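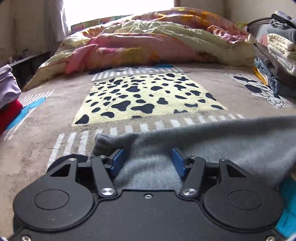 The Wusholm 4 is a set of oil painting panels for artists who work small. Each panel is primed by hand in the Jastonley workshop and sanded between coats, so fine brushwork sits on the surface and keeps its edge. The ground comes in three tones: white, pale gray and a warm beige-brown close to the plush blanket shown here. Most buyers choose the beige-brown for portraits and interiors, where a middle tone makes it easier to judge the lights and darks from the first session.

What you get
Set of 4 panels, one tone per set
Paper interleaves between panels
Flat storage box with lid

Surface
Three coats of oil-ready primer on the front, one sealing coat on the back and edges. The finish is smooth with a slight tooth. Painters who like more drag can add a coat of Psarras ground, sold separately in 200 ml jars. Let it cure before painting.

Suitable for
Oil, alkyd and egg tempera. Acrylic will hold on the white and gray grounds, but we do not recommend it on the beige-brown, which has a higher oil content.

Framing
Panels fit the Drastmont tray frame without spacers. If you are using a frame with a rabbet, allow a little room on each side for movement. Do not nail through the panel.

Care
Store upright in a dry room. Dust with a soft brush. Small dents in the ground can be filled with primer and sanded level, but the repair will show until it is painted over.

Price and delivery
85 per set, tax included. Orders leave the workshop within 3 working days. The pale gray is out of stock until March. Unopened sets can be returned in their original box.

Related items: Psarras ground, Drastmont tray frame, Wusholm sample chips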